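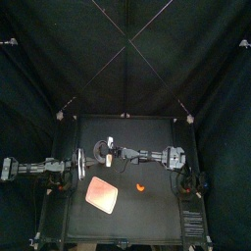

第15期 第9页

机器人怎么"上学"?

你学系鞋带的时候，是谁教的？多半是有个大人蹲下来，系一遍给你看，再系一遍，然后轮到你。系歪了，重来。

机器人也差不多。不过它看不懂"蹲下来系一遍"，它要的是例子。很多很多例子。

这一期我们跑去了Flerkholm的一间工作室，看人家怎么给机器人攒例子。时间紧，只待了一个下午，能记的都记下来了。

先认认地方

黑布围起来的一个小棚子，像帐篷。里面一张黑桌子，两条机械臂，一左一右，从两边伸过来，手对着手，快碰上了。桌上两样东西：一块浅粉色的方垫子，角是圆的；还有一个橙色的小玩意儿，弯弯的，有点像玩具虾。

我们就管它叫"小虾"了。工作室的人听了也跟着叫。

为什么要用黑布？

带我们参观的是Elsa Strömberg。她说，你写作业的时候，旁边有人走来走去，窗外有狗，桌上有漫画，你会分心吧？学习程序也会。它看的是画面，画面里每一样东西它都当回事。今天背后有把红椅子，明天椅子搬走了，它可能就犯糊涂：咦，是不是要有红椅子才能抓虾？

所以背景干净一点，黑的，不反光，先把容易的学会。

那以后到了有红椅子的房间怎么办？好问题。以后再慢慢换背景，换桌子，换灯光，一点一点加难度。就像先在空操场上学骑车，再上路。

什么叫"一个例子"？

注意，一个例子可不是一张照片。

一个例子是一小段完整的动作，从开始到结束。比如任务是"把小虾放到垫子上"。那么一个例子里面要有：

开头，东西都摆在哪儿。
中间，手怎么动，每个关节转了多少，手指什么时候张开，什么时候合上。
还有，每一刻摄像头看到了什么。
结尾，小虾到垫子上了没有。

这些东西要对得上时间。画面是画面，关节是关节，得像动画片的声音和嘴巴一样，对准。差一点点都别扭。要是画面里手还没碰到虾，数字却说手指已经合上了，程序学到的就是空抓一把。

谁来做动作？

人。

对，刚开始机器人什么都不会，动作是人带着做的。这叫"遥操作"，遥控的遥。办法有好几种。有的是拿游戏手柄。有的是戴手套。还有一种，人手里握着一对小一号的机械臂，人动一下，大的跟着动一下，像照镜子。

这间工作室用的是最后一种，他们给小机械臂起了名字，叫Prundden。操作员叫Yayra Gyamfi，以前是学木偶戏的，手特别稳。

她让我们试了一下。难！真的难。你以为伸手抓个东西很简单，可是机械手没有你的皮肤，碰到了没碰到，你的手指感觉不出来，全靠眼睛。我们的小记者第一次下去抓歪了，第二次抓太早，第三次……抓到了！然后掉了。

Yayra说没关系，她第一天也是这样。

同一件事做那么多遍，不无聊吗？

我们也问了。她说一个任务起码做60遍。不过60遍不能一模一样。

想一想：如果小虾每次都放在同一个地方，机器人会学到什么？它会学到"手伸到这里，合上"。哪天虾挪了一个巴掌远，它照样去老地方抓，抓一把空气。它根本没学会找虾，它只是背下来了。跟背答案一样的，题目一变就完蛋。

所以每做完一遍，就要有人把东西重新摆一摆。虾往左一点，往右一点，转个方向，头朝上，头朝下。垫子也歪一歪，远一点，近一点。有时候左手抓，有时候右手抓，有时候两只手要传一下。

摆东西的人是Tormod Wallin。他有一张表，上面画着格子，摆过的格子打勾，免得老是摆在自己顺手的地方。人都有这个毛病，不信你试试：闭上眼在桌上随便放一块橡皮，放十次，看是不是老在差不多的位置。

做错的要不要？

有的要，有的不要。

掉了，又捡起来，最后放好了。这种很宝贝！因为机器人以后也会掉东西，它得知道掉了以后怎么办。要是例子里全是一次成功的，它一失手就傻站着，没人教过它嘛。

可是如果操作员打了个喷嚏，手乱晃了一通，这种就删掉。学了也没好处。

还有一种麻烦的，就是说不清算不算成功。比如虾一半在垫子上，一半在外面。算不算？工作室的规定是：开工之前先讲好，写在墙上，大家都按墙上的来。这个任务的规定是，整只都要在垫子上才算。一半？不算。

每个例子做完，操作员要打个标记，成功，失败，或者作废。然后再由另外一个人看一遍录像，检查标记对不对。检查的人叫Ulla Brekke，她一下午要看好多好多段，中间要起来走走，不然眼睛发花，成功失败都看成一个样了。

两只手比一只手难在哪？

难在商量。

你拧瓶盖的时候，一只手抓瓶子，一只手拧，两只手从来不开会，可是配合得好好的。机器人的两条手臂也要学这个。谁先动？谁等谁？递东西的时候，这边什么时候松，那边什么时候抓紧？松早了，掉。松晚了，两边拔河。

还有别撞上。两条手臂够得到同一块地方，所以要有人管着。桌子边上有个急停按钮，按一下全停。我们参观的时候先学的就是这个，比什么都先学。

例子够了以后呢？

存起来，拿去训练。

训练是计算机的活儿，机械臂这时候可以休息了。程序把例子一段一段地看，看的时候自己猜："下一刻手应该往哪儿动？"猜完了跟例子里人的动作比一比。差得远，就改一改自己。再猜，再比，再改。猜很多很多次，大约要一整夜。

第二天早上回来考试。虾随便一摆，没有人握着Prundden了，让机器人自己来。

第一次考试通常不怎么样，Elsa说。有一回机器人特别认真地把垫子推到了桌子边上，虾一动没动。大家去翻例子，发现有好几段里操作员的手先蹭到了垫子，它全学去了。你看，它学得可仔细了，连你没打算教的也学。

那就回去补例子。缺哪种补哪种。总是够不到远处的虾？多做几段远处的。总是抓不稳？多做几段慢慢合手指的。

在家玩一玩：你来当机器人

要3个人，一块手帕，一个小玩具，一条围巾。

一个人当"机器人"，蒙上围巾，只能听命令。一个人当"操作员"，只能说"左一点""右一点""往下""合上""张开"。还有一个人当"记录员"，把每句命令按顺序写下来。

任务：把玩具放到手帕上。

成功以后，把玩具放回老地方，让记录员照着纸念一遍，机器人照做。能成功吗？

再把玩具挪个地方，还是照原来的纸念。这回呢？

做完你就知道为什么要那么多例子了。

小心别磕到桌角，先把杯子什么的收走。

几个词

机械臂：像胳膊一样有关节的机器。
夹爪：机械臂的"手"。
遥操作：人在旁边操作，机器跟着动。
示范：做一遍给机器看，也就是我们说的例子。
标记：给例子贴的"成功""失败"之类的小条子。
训练：程序拿着例子反复猜、反复改。

读者来信

上一期讲扫地机器人，有同学问它为什么老卡在椅子腿中间。Trygve Ekström叔叔的回答太长了，这期放不下，放到下一期。想问问题的同学继续写信来，信封上写"Magnusson信箱"，字写大一点，上次有两封我们认了半天也没认出来名子。

下期还要去看会叠毛巾的机器人，听说叠得很慢很慢。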